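4. Equipment planning and budget

4.1 What we had to start with

The project inherited one two-arm table from the previous group. The arms are bolted to a rail along the front, and the walls and floor of the enclosure can be changed for different backgrounds. The task set for us was handling toy building blocks between the arms, and the department asked for a costed plan before it would release any money for a second table.

We were given a ceiling of $3,057, to be spent by the end of June. Anything ordered after that comes out of next year's allocation, and we were told not to count on one. Shuzhen Du kept the spreadsheet and I did the quotes.

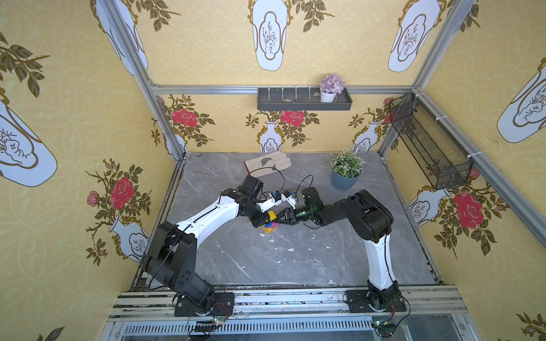
The first thing we priced was grippers. The two arms don't carry the same one, and this made planning harder than it needed to be. Spare fingers have to be stocked twice, and a setting that suits one side has to be worked out again for the other. We asked Jevura and Petow for quotes on a matched pair. Jevura came in lower but would only ship from overseas, with freight and brokerage extra. Petow quoted a higher price with delivery included. Once freight was added, the difference was small enough that we chose on delivery time, so Petow is in the plan.

4.2 What went in and what came out

Our first draft had three cameras per table, new motors for every shoulder joint and a spare controller board. It was well over the ceiling. We took the motors out because nobody could show us a failure record that justified them. The controller board stayed in. If one goes, the whole table stops, and the supplier (Yuan) doesn't hold stock locally.

Cables were the line we underestimated. We had put them under "miscellaneous" and given them almost nothing. After going over the existing table properly, we moved them to their own line, with clips and sleeving, and set aside roughly $500. That is a lot for cable, but it covers both tables and a set of spares.

Blocks and household props came to very little. We suggest buying these locally as needed and keeping receipts - a purchase order for a bag of toy bricks takes longer to fill out than the shopping does.

4.3 Wear on gripper fingers

Finger wear is the main running cost and we don't have good numbers for it. The large bricks are smooth and hard, and holding several at once puts the load on a small part of the finger. Morkero sells printed replacements in sets of two. We budgeted for one set per arm per term, which is a guess based on what the last group ordered. A log sheet now hangs beside the table so the next group can do better.

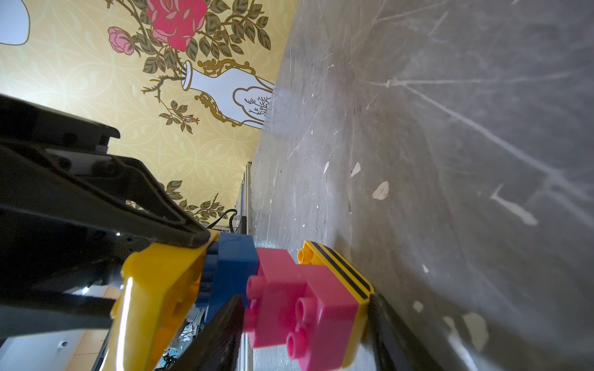
Meifang Qiu read a draft of this section and disagreed with the finger allowance. Her comment was that one set per arm is fine for light pieces but that stacked bricks are a different load, and she would double it and drop the third camera to pay for it. She also asked why we hadn't priced printing the fingers ourselves.

We have taken the first point. The third camera is out of the final plan and the money has gone to fingers. On printing, we asked the workshop and are still waiting for a rate, so it is listed as an open item in the next section.

Report submitted 2 January 2020. Contact the project office for the full spreadsheet | Back to top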